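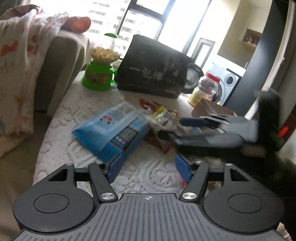 How do you keep a lace tablecloth clean when it's the snack table??

White lace cloth, raised flower pattern, on the table next to the sofa. Snack bags, jars, boxes, wrappers – everyone eats there. Crumbs get down in the swirls and wiping just pushes them in further. Washed it 4 times in August already and the edge is starting to pull. Don't want plastic over it, looks awful. Any ideas?

Answer 1
Stop wiping. Take everything off, fold the corners in, shake it out the window or over the tub. Then a soft dry brush for whatever is stuck. Wash only for grease – mesh bag, cold, low spin, dry it flat. Puffed snacks go in a bowl, not straight from the jar, thats most of your crumbs right there. Mine is 9 years old and still ok.

Answer 2
just get a dark one

Answer 3
Agree with the mesh bag. Also a tray! One big tray, all the packets and jars live on it, lift it off when you clean. Got mine at Mandside, 5 dollars. For the pulled edge do a few stitches now befor it runs. Don't cut the thread.

Recent questions
Red lid stuck on glass jar
Getting wrinkles out of a sofa throw
Goltuven stain bar on cotton – safe?
Where to keep half-open snack bags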